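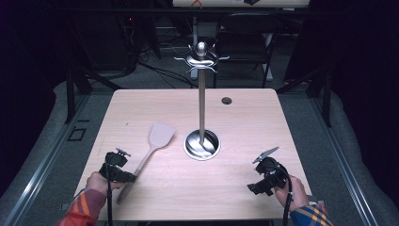

Figure 8.1 Two hand-held grippers, one spatula, and a stand with hooks for it. The rails, the cables, and the table are all budget lines.

Chapter 8
What the Robot Costs Before You Buy the Robot

Every equipment plan has a first page, and the first page always has the robot on it. The robot has a price, a part number, and a flattering photograph. By the fourth page the author is pricing cable ties, and the photograph has begun to look smug.

This chapter concerns the fourth page and everything after it. Chapter 7 dealt with choosing an arm: reach, payload, repeatability, and the art of reading a data sheet written by someone who would like you to stop reading. Here we assume that choice has been made, or at least postponed in a respectable manner, and turn to the equipment around it. We will spend most of our time on one class of job, teaching by hand-held gripper, because the costs are easy to see and very easy to leave out.

In this kind of work a person picks up a pair of grippers, does the task, and the motions are recorded for a machine to learn from later. The task may be as humble as hanging a spatula on a hook. Planners like the method because it can start before the arm arrives. Finance departments like it for the same reason, having heard "before the arm arrives" as "instead of the arm." Correct this impression early, and in writing.

The Pallon plan

Our running case is Pallon, a maker of commercial kitchen fittings that wanted a robot to sort and hang utensils. The first draft of its plan had 2 lines. One was the arm. The other was "misc."

We have a certain affection for "misc." It is short, it is flexible, and it has never been audited by anyone in a good mood. At Pallon it was set at a tidy share of the arm's price and covered, in the author's mind, the grippers, the table, the frame, the computer, the floor space, the lighting, the utensils, the operator, and lunch. The plan was approved on a Tuesday. By June it was being revised by people who used the word "learnings."

The revised plan sorted the spending into four groups, and we will keep to them for the rest of the chapter.

Group A: things the hand touches. Grippers come first. Buy them in pairs if the task needs two hands, and then buy a spare. A gripper in a repair shop records nothing, while the person trained to use it goes on being paid. Pallon got its grippers from Elthorpe and its spare from Elthorpe nine weeks later, at the price Elthorpe charges people who are in a hurry. Fingers wear and should be listed separately. So should cables, which lead hard lives and are cheap only until one fails.

Group B: things the task touches. Under this heading go the table, the stand, the utensils, and whatever else the work is done on or with. These objects look like household goods and get budgeted like household goods, which is to say from somebody's kitchen drawer. Resist this. If the stand in the training setup differs from the stand on the production floor, you have bought practice at the wrong job. Pallon's list called for 50 utensils of assorted shape, and the buyer, seeing a discount, ordered them all in one shape. They remain in excellent condition.

Group C: things that hold still. Frames, rails, mounts, flooring. Aluminum extrusion has the useful property that it can be rebuilt when you change your mind, and the less useful property that everyone knows this. Pallon's frame came from Govwood as a kit. Its quote of 1557 dollars covered the rails and the brackets. Assembly was described in the accompanying letter as "straightforward," a word that should be costed at two people for one day, plus one trip back to find the bracket that was in the box all along.

Group D: things that go on happening. Operator hours, storage for recordings, replacement parts, calibration, and the slow rent of the floor itself. Group D is the largest of the four in nearly every plan we have read and the smallest in nearly every plan as first submitted. It has no delivery date and no crate, so it is hard to be excited about. Put it in anyway.

Asking for quotes

A quote answers the question you asked. If you asked a poor one, the supplier is under no duty to improve it. Before sending a request, write one sentence describing the job in plain words, including what is picked up, where it goes, and how often. Pallon's integrator, Šindelář, refused to price anything until it had that sentence. The first version it received ran to a page and a half and contained the word "synergy." The version it accepted was "Pick up a spatula from the table and hang it on the stand, either hand, all day."

Notice how much can be priced from that. "From the table" tells you a table is needed, and prompts someone to ask how high. "Either hand" doubles the grippers. "All day" wakes up Group D.

Ask each supplier for four things besides the price: lead time, the cost of a spare, what is left out, and how long the quote stands. The third is the one that pays. Suppliers are on the whole truthful about what is left out, provided you ask, and some have a printed list waiting in a drawer.

Timing

Equipment does not arrive in the order you need it. The usual order is the computer, then the chairs, then the thing that mounts to the table, then the table. Section 8.3 gives a method for working backward from the first recording session so that long-lead items are ordered first, including the dull ones. Section 8.4 covers contingency, and how to defend it from colleagues who regard it as a gift. Section 8.5 treats leasing.

Terms used in this chapter

Lead time: the interval between ordering and receiving, as estimated by an optimist.
Consumable: any part you will buy again. Gripper fingers are consumables, whatever the catalog says.
Contingency: money set aside for a cost you cannot name. Compare "misc.," which is money set aside for costs you did not care to.
Fixture: anything whose job is to stay where it was put.

Before you read on

Find an equipment plan from your own workplace and mark each line A, B, C, or D. Plans with nothing under D should be kept close by for the exercise at the end of Section 8.2, where you will be asked to rewrite one and take it back to the person who signed it.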